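4　家庭内における段ボール箱の転用と収納内容の混合

4.1　対象と用語

本節では、配送用として住居に入った段ボール箱が、開梱後にどのような収納容器として使われ続けるかを扱う。前節で述べた容器の入手経路の分析では、購入した収納用品と転用された容器とを区別したが、転用容器の内部構成までは立ち入らなかった。収納研究では容器の外形寸法と設置場所が主に記録され、内部の配置は「雑多」「未分類」といった残余の項目に一括されることが多い。この扱いでは、利用者が箱の内部で行っている緩やかな区分が記録から落ちてしまう。

対象はFlindsteadおよびBallulsteadの両地区から得た81世帯、166箱である。両地区は住戸の床面積の分布が近く、造り付け収納の有無に違いがある。Flindsteadには壁面に造り付けの押入れ型収納を備えた住戸が多く、Ballulsteadの住戸の大半は独立した家具に収納を依存している。この差は後述する滞留位置の違いに関係する。

用語は次のとおりとする。「転用」とは、輸送または販売のための容器が、内容物の取り出し後に廃棄されず別の物品の保持に用いられることをいう。「滞留」とは、転用された箱が同じ室内に留まり続けることをいい、内容物が入れ替わっても箱が同一であれば滞留は継続しているとみなす。「混合収納」は、用途の異なる品目が仕切りのない同一の空間に収められた状態を指す。仕切りとは剛性のある板状のものに限り、布、薄紙、小袋による緩い隔たりは仕切りに含めない。この限定はOndrejkaの予備的分類に従ったものであるが、同分類では小袋を仕切りとして数えていた点が本稿と異なる。

なお、上面の蓋片（フラップ）については、切除されたもの、内側へ折り込まれたもの、外側へ開いたままのものを記録時に区別した。切除と折り込みは外観だけでは判別できない場合があり、判別できない箱は「開放・不明」とした。蓋片を交互に組んで閉じた箱は「閉鎖」とし、粘着テープによる再封緘の有無を付記した。

4.2　記録の手順

記録は聞き取りと目視の二段階で行った。聞き取りでは、箱の来歴、現在の用途、直近に中身を取り出した場面、および廃棄の予定を尋ねた。目視では、箱の上方から見える品目のみを対象とし、下層の品目を取り出して確認することはしなかった。下層を確認しない方針には、内容物の配置を乱さないという利点がある一方、底部に沈んだ小物の把握が不十分になるという欠点がある。この欠点については4.5で改めて論じる。

品目の符号化には、共同作成した台帳様式Liapisを用いた。Liapisでは品目を、衣類・履物、寝具・布製品、紙製品、文具・工具類、その他の日用品の5区分に割り当てる。境界的な品目、たとえば布製の小物入れや裁縫道具は、主たる素材によらず、聞き取りで得た用途によって区分した。用途について回答が得られなかった品目は「その他の日用品」に入れている。この処理は同区分を膨らませる方向に働くため、区分間の単純な量的比較には適さない。

符号化はAhujaとOndrejkaが独立に行い、一致しなかった品目を協議により確定した。不一致の多くは履物と布製品の間で生じた。室内履きは、外履きとともに置かれていれば履物として扱うことに異論はなかったが、毛布や膝掛けとともに箱へ入れられている場合、利用者自身が「暖かくするためのもの」として一括していることがあった。最終的には履物として統一し、利用者の括り方は備考欄に残した。

箱の寸法は外寸で測り、ミリメートル単位で記録した。胴部の膨らみが著しい箱では、底面に近い位置の幅と上縁の幅とを別々に測った。上縁の幅が底面の幅を上回る差が100 mmを超えた箱は、形状が保持されていないものとして容積の推定から除外し、内容の分析にのみ用いた。

4.3　転用の契機

聞き取りによれば、箱の転用が意図的に始まる例は少ない。多くの世帯では、開梱の途中で生じた中断がそのまま転用の始まりとなっていた。届いた物品の一部だけを取り出し、残りを箱に入れたまま室内に置き、その後に別の物品が加えられていく経過である。この場合、利用者は箱を収納用具として選んだという意識を持たず、「まだ片付けていない箱」と呼び続ける傾向がある。呼称が変わらないまま内容物がすべて入れ替わった箱も見られた。

これに対し、寸法や強度を見て箱を残した例では、箱の呼称に中身の名が付きやすい。「冬物の箱」「工具の箱」といった呼び方がそれに当たる。ただし、呼称と内容の対応は時間とともに弱まる。「冬物の箱」に季節と関係のない紙類や文具が加わっても、呼称は訂正されず、家族内ではむしろその不一致を含めて場所の記憶が共有されていた。中身の正確な一覧がなくとも、ある品がどの箱にあるかを答えられるのはこのためと考えられる。

転居を経た世帯では事情がやや異なる。転居時に封緘された箱は、梱包した者以外には内容の推測が難しく、開封の順序は表書きの有無に左右される。表書きのある箱は早く開けられ、早く空になり、廃棄された。表書きのない箱は後回しにされ、必要な品を探す過程で一部だけ開けられて、そのまま滞留した。Ballulsteadで滞留箱が寝室に集まる傾向は、この探索の過程が寝具と衣類の確保から始まることと整合する。

贈答品の箱にも触れておく。贈答に由来する箱では、内部に敷かれた紙や添えられた札が、贈答の機会が過ぎた後も残されることがある。これらは保護材としての役割を終えているが、利用者は取り除く理由がないと述べるか、そもそも存在を意識していなかった。紙の内張りは箱の内壁を覆うため、段ボールの切断面に布が擦れるのを抑える効果を持ちうるが、この効果を目的として内張りを残したと答えた世帯はなかった。

4.4　内部の配置

混合収納の箱の内部は無秩序ではない。上方から観察すると、柔らかく嵩のある品目が縁に接し、硬く小さい品目が隙間または上面に置かれる配置が繰り返し現れる。布製品は投入時に箱の内壁へ押し付けられて形を変え、後から入れられた品目のための窪みをつくる。小物はこの窪みに収まるか、布の折り目に沿って下へ移動する。箱が傾けられたり引き出されたりするたびに、この移動は進む。

履物の扱いには特徴がある。外履きは靴底を下にして、または対にして揃えて置かれることが多かったが、柔らかい室内履きは横向きに入れられ、対の片方だけが上面に見えることもあった。利用者の説明では、室内履きは潰れても支障がないため向きを気にしないという。柔らかい履物は緩衝材に近い位置づけで扱われており、陶器や瓶の周囲に詰められていた例もこの解釈を支持する。

紙類は配置の規則性が最も低い。包装に由来する薄紙は、丸められた状態で壁際に押し込まれるか、上面に載せられたまま残る。書類や葉書は縁に沿って立てられる。後者は明らかに取り出しを予定した配置であり、壁面が仮の書架として機能している。薄紙の方は、捨てる場所まで運ばれなかった廃棄物とみることも、将来の再利用のために残された材料とみることもできる。聞き取りではいずれの説明も得られ、同じ人物が両方を述べることもあった。

小型の円筒形の品、たとえば粘着テープや糸巻きは、Liapisの区分では文具・工具類に属するが、混合収納の箱の中では位置が定まらない。転がりやすく、直立させても布の上では安定しないからである。また、粘着テープは箱を閉じるための道具でありながら、閉じられる箱の中に収められることがある。再封緘の際にテープが見つからず、蓋片を組むだけで済ませたという回答は両地区に共通していた。開いた箱における内容物の混合と、取り出し・収納の単位となる小型品の例を図4に示す。 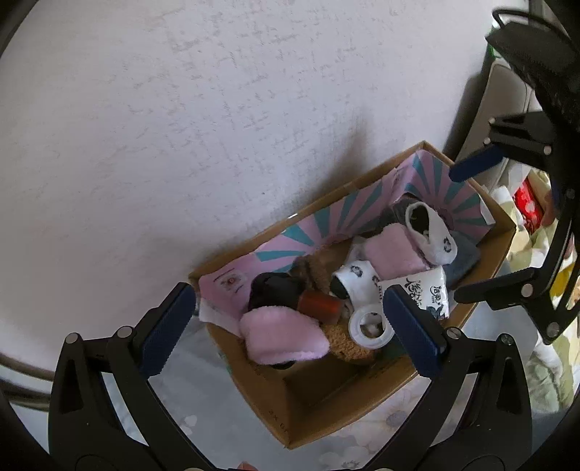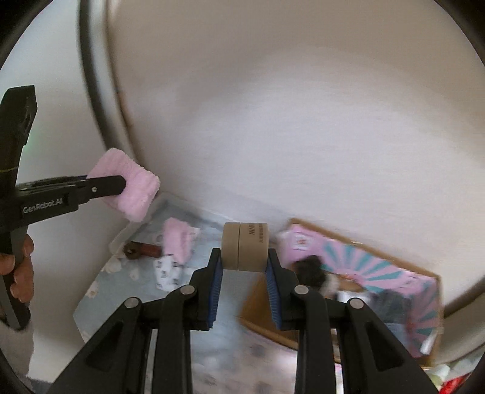
図4　収納容器と小型品。一枚目：内壁に放射状の縞模様の紙が沿い、スリッパなどの柔らかい物と日用品が入った段ボール箱。二枚目：粘着テープの巻きとみられる淡褐色の小型円筒形の品。

4.5　観察上の制約

上方からの目視に限った記録では、上面の構成が箱全体の構成を代表するとは限らない。布製品は面積が大きいため上面で過大に現れ、文具・工具類は過小に現れる。この偏りは、箱が深いほど、また最後に取り出しが行われてからの期間が短いほど大きくなると予想される。取り出しの直後には上面がかき分けられ、下層の品目が一時的に露出する場合もあり、偏りの方向は一定しない。

補正の方法として、利用者に下層の内容を列挙してもらい、上面の記録と突き合わせることを試みた。しかし列挙は利用者の記憶に依存し、先に述べた呼称の影響を強く受けた。「冬物の箱」の利用者は、まず衣類を挙げ、促されて初めてそれ以外の品目を挙げた。列挙の順序そのものは利用者の認識する中心的な用途を示す資料として有用であるが、下層の品目数の推定には使えないと判断し、本稿の集計には含めていない。

重量による推定も検討した。箱ごとに総重量を測り、上面の品目から期待される重量との差を取れば、下層に重い品が沈んでいるかどうかの目安になる。ただし、滞留箱の多くは底面のテープが劣化しており、持ち上げによる破損のおそれがあった。利用者が同意した箱に限って測定した結果は付録に掲げるが、同意が得られた箱は比較的新しいものに偏っている。

4.6　滞留の終わり方

箱の滞留は、内容物が尽きることによって終わるとは限らない。空になった箱は折り畳まれて廃棄されるか、別の物品を入れられて滞留を続ける。反対に、内容物が残っていても、底が抜ける、側面が裂ける、湿気で軟化するといった理由で箱だけが交換される。後者の場合、内容物は新しい箱へまとめて移され、品目の見直しは行われにくい。移し替えは配置を上下反転させることがあり、それまで底にあった小物がこの機会に再発見されたという回答があった。

Flindsteadでは、滞留箱は造り付け収納の下段に押し込まれ、扉によって視界から外れる。破損に気づくのが遅れ、滞留は長くなる。Ballulsteadでは箱が居室の壁際や寝台の脇に置かれるため、日常的に目に入り、上面への追加も頻繁である。両地区の差は収納量よりも、箱の上面がどの程度開かれた置き場として働くかに現れている。閉鎖された箱は上に物を載せる台になり、開放された箱は物を投げ入れる受け皿になる。この二つの働きは排他的で、同じ箱が両方を兼ねる例は、蓋片の片側だけが残された場合に限られた。

廃棄の予定を尋ねた際の回答は、箱の状態とほとんど対応しなかった。著しく変形した箱であっても「まだ使える」とされ、形状の良好な箱が「次の回収に出す」とされた。後者には、回収日までの待機という名目で長く置かれ、その間に物が入り始めた箱が含まれる。こうした箱を転用の開始とみるか、廃棄過程の遅延とみるかは定義に依存する。本稿では品目が一つでも入った時点を転用の開始とした。

比較のため、Zaltovで得られている先行の聞き取り記録を同じ基準で再符号化した。Zaltovの記録では箱の材質が区別されておらず、木箱や樹脂製の容器が混在している可能性があるため、滞留期間の比較には用いず、呼称の変化に関する記述のみを参照した。中身の名を冠した呼称が内容の入れ替わり後も維持される点は、Zaltovの記録にも認められる。一方、「まだ片付けていない箱」に相当する呼称は見当たらない。記録者が転用容器のみを聞き取りの対象とし、開梱の途中にある箱を除いていたことが影響していると思われる。

容積の推定に用いた箱について、地区別の外寸の分布を次節の表に掲げる。蓋片の状態が「開放・不明」であった箱は、上縁までの高さを用いて容積を計算し、閉鎖された箱と同列に扱った。上縁を越えて内容物が盛り上がっている箱では、盛り上がりの高さを別欄に記録し、推定容積には加えていない。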